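Spent Saturday at the Drellport open day. Doors opened at ten and the line was already out to the parking lot. They said 500 visitors had signed up.

Went straight to the Plenlow room at the back. Nighat Farooqui was running the arm and taking questions between turns. Most people asked about the price. She didn't give one.

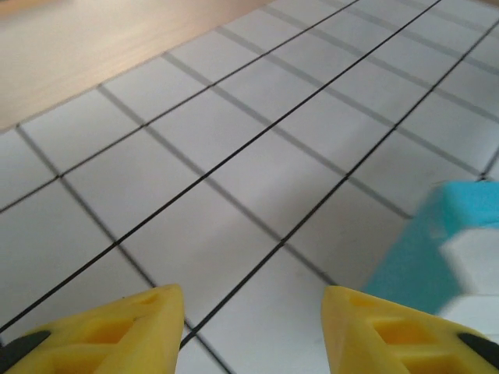 View from the wrist. Yellow fingers, white tile, blue and white piece on the right.

Asked her about the black pads on the fingers. She said they've been through four kinds of rubber since June and she still isn't happy with the grip on smooth plastic.

Faisal Afridi gave a talk at two on teaching an arm by hand. Slides were hard to read from the back row. He's posting them next week.

Parking was $8, cash only.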